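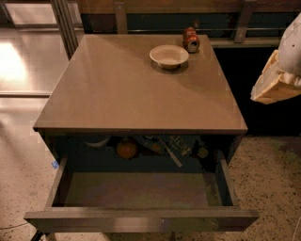
About Koltell

We make leak sensors and shutoff valves for houses. Small company, one building in Setberg, one loading dock, one phone line that a real person picks up most of the time.

Started with a burst washer hose. Zyanya Hinojosa was out of town for a long weekend in June, came home to a soaked laundry room and a bill she still doesn't like to talk about. She was wiring control panels for a living back then. Built a sensor and a motorized valve in her garage, put it on her own main line, then made one for her sister, then the neighbors wanted them too. That was the company for a while.

What we make

Komora — the floor sensor. Flat puck, sits under a sink or behind a water heater. Two metal contacts on the bottom pick up standing water and a probe on a lead reads the temperature at the pipe, so you get a freeze warning before you get a leak. Runs on a coin battery. Chirps when the battery gets low, and yes we know the chirp is annoying, the new firmware lets you snooze it overnight.

Pelkonen — the shutoff. Goes on the main line after the meter. When any Komora in the house reports water the valve closes by itself. Fits 3/4 and 1 inch copper or PEX. Manual lever on the side for when the power is out. We ask that a plumber puts it in. Plenty of people do it themselves and it goes fine, but check your local code first.

Both talk to each other over our own radio link, no internet needed for the valve to close. The app is optional. If you never open it the system still works.

How we work

Every valve gets pressure tested on the bench before it's boxed. Not one out of a batch, every one. Takes longer. The serial number on the lid matches a test sheet we keep, so if you call about a problem have that number handy.

We've shipped nearly 4,000 valves now, mostly to homeowners, some to property managers and a few small hotels. 298 plumbers are on our installer list. They don't work for us and we don't take a cut, they just took the half day training and know the product.

Warranty is five years on the valve body and the motor. Batteries and hoses not included. Keep your reciept, or register online and you won't need it.

What we don't do

Sump pumps, water softeners, roof drains, irrigation. We get asked. Try your local supply house, they'll know who's good near you. We also don't sell through the big online marketplaces right now — if you see a Pelkonen there it's probably a used one and we can't cover it.

Visiting and contact

Front counter is open to walk-ins for returns, parts and questions. Bring the old part if you can. Parking is behind the building, the street side is permit only. Training for installers runs upstairs, sign up thru the contact form and we'll send the next open dates.

Order changes: call, don't email, the email gets read once a day.
Press and wholesale: contact form, pick "other" from the menu.
Jobs: looking for a bench technician, soldering experience a plus but we can teach it. Apply by 10th May. Send a short note and a phone number, resume optional.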